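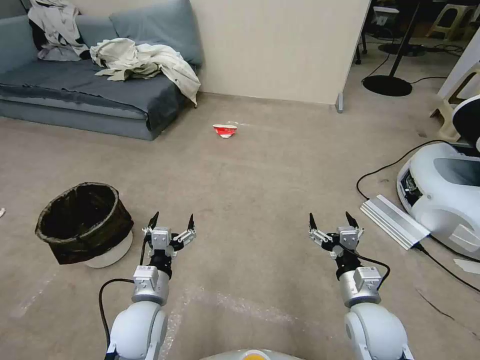 双腕機のグリッパー比較試験。左右のアームに平行グリッパーを装着し、前方の床に紙製ボウルを置いた状態

6月4日(木) Brostovura編集部

双腕ロボット向けの制御ソフトを開発するTresierは、家庭内の片付け作業を対象としたグリッパー2機種の比較試験の結果をまとめた。対象はGindard製の平行グリッパーと、Clegg製の平行グリッパー。5月に住居を模した試験室で実施し、把持の試行は両機種合わせて1450回に達した。

試験の主眼は、床面に置かれた軽量物の把持にある。机上での把持については同社に既存の測定値があるが、床面ではアームの到達範囲の端に近い姿勢を取ることが多く、指先の接近角度が浅くなる。カーペットの場合は指先が繊維に触れた際の反力も加わり、机上の値をそのまま適用できないという。

対象物は紙製のボウル、紙片、布類など33種。紙製ボウルは縁をつまむ動作を標準とし、対象物の向きは試行ごとに変更した。拾い上げた物をごみ箱の上まで運び、指を開いて落とすまでを1回の試行と数える。途中で落下した場合、または指先が対象物を床面上で押し動かし、再接近が必要になった場合は失敗として扱った。

条件をそろえるため、アーム、頭部カメラ、制御周期は両機種で共通とした。交換したのはグリッパー本体と取り付けアダプターのみで、指の開閉指令は同一の中間層を介して送っている。ただし、把持力の指令値は機種ごとに定義が異なるため、試験前に力覚計で校正し、指先での実測値が一致する点を基準値とした。

紙製ボウルでは、Gindard製の成功率がClegg製を上回った。差が大きかったのはボウルが傾いている場合で、縁の高い側から指を差し入れる動作で失敗が少なかった。Tresierは指先の厚みの違いが主な要因とみている。Clegg製は指先がやや厚く、縁の内側に入る前に側面を押して対象物を滑らせる例が目立った。

布類では結果が逆転した。Clegg製は指の接触面が広く、引き上げる途中の滑り落ちが少ない。Gindard製は布の一部をつまむ動作自体は安定しているものの、持ち上げた後に布の自重で抜ける例があり、把持力を基準値より高く設定する必要があった。この設定を紙製ボウルに用いると縁がつぶれるため、対象物に応じた切り替えが前提になる。

紙片については両機種とも成績が振るわなかった。失敗の多くは指先の問題に先立つ位置推定の段階で生じている。頭部カメラの画像では小さな紙片の占める画素が少なく、床面との明度差も小さい。さらに接近の最終段階ではグリッパー自体が対象物を遮る。同社は手首側へのカメラ追加を検討しているが、配線の取り回しと手首の可動範囲への影響を先に確認するとしている。

ケーブルに関する所見も報告された。手首を大きく回す姿勢では、グリッパーへ向かう配線のたるみが不足すると回転に抵抗が生じ、逆に長すぎると床面付近の作業で周囲の物に掛かるおそれがある。試験では途中で固定位置を1か所変更し、変更前の該当データは集計から除いた。冒頭の1450回は除外後の数値で、除外分を含む総試行数は1566回となる。

Tresierは次の段階として、左右に異なるグリッパーを装着する構成を試す。片側で布類、もう片側で薄い縁を持つ容器を扱う想定で、作業の割り当ては制御ソフト側で行う。左右で質量と指先までの長さが変わるため、重力補償と干渉判定のパラメーターを個別に持たせる改修を進めている。試験の開始時期は公表していない。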